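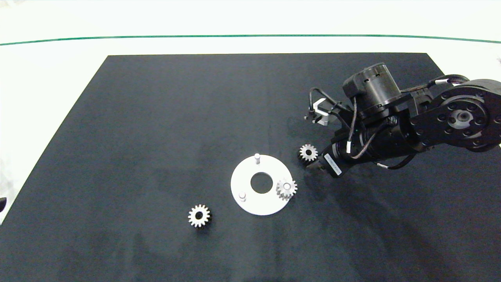

A small silver gear on one of three metal pegs, with a round white plate beneath.

Skamley to open repair and trade skills center in Jundton this June

JUNDTON – Skamley, the maintenance training company, will open a new center in Jundton in June, offering evening and weekend courses in basic mechanical repair to adults who live or work in the town.

The center will take up the ground floor of the former Barua mill on the east side of town. It will have 33 bench places, two classrooms and a tool store. Courses will run for ten weeks and cover gears and bearings, belt drives, fasteners, lubrication, measuring tools and safe use of hand tools. A separate short course on reading drawings will be open to anyone, including people not enrolled in the main program.

Skamley expects to train around 200 people in the first year. The company already runs a center in Justik, where 109 people finished the ten-week course last year.

"Employers here have been asking for people who can take a gearbox apart and put it back together," said Shoaib Usmani, managing director of Skamley. "Most of them are willing to hire someone without a degree or a long work history if that person has the basics. There was no local place to learn them, and driving to Justik after a shift is too much for a lot of people." 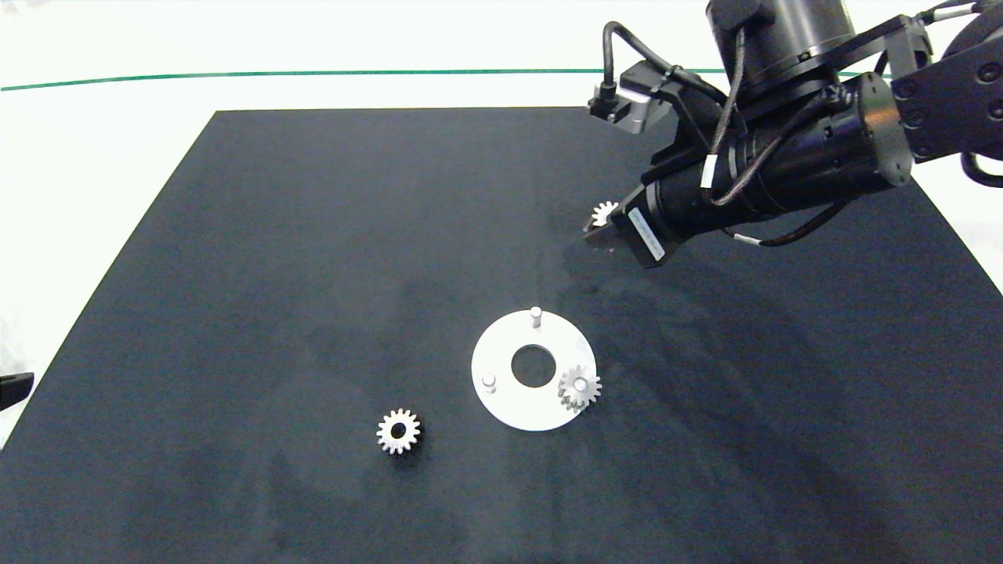
A small silver gear in a black gripper, with a round white plate on a black mat.

Classes will start at 6:30 p.m. on weekday evenings, with a second group meeting on weekend mornings. Each class will have one instructor for every eight learners. Tools and safety glasses are provided. Learners need to bring their own closed-toe work shoes.

The fee for the ten-week course is $1,000, payable in full or in five equal installments. Jundton residents who are out of work can apply for a reduced fee when they enroll. Employers who pay for more than one worker will be sent a single invoice for the group.

No earlier experience is needed. Applicants must be 18 or older and will be asked to come in for a short meeting before a place is confirmed. The meeting covers course hours, the workload and any changes an applicant may need at the bench, such as a lower work surface or extra lighting.

At the end of the course, learners take a practical test and a written test. Those who pass both receive the Skamley Certificate in Basic Mechanical Repair. Anyone who misses a pass can retake either test once at no charge.

Work on the building includes new wiring, a ramp at the main entrance and a ventilation system for the cleaning area. Parking is available behind the mill, and the entrance is a short walk from the Mill Street bus stop.

Enrollment for the first courses is open now. Forms are available at the Jundton public library and from the Skamley office in Justik.

About Skamley
Skamley provides training in mechanical maintenance and repair for individuals and employers. Its head office is in Justik.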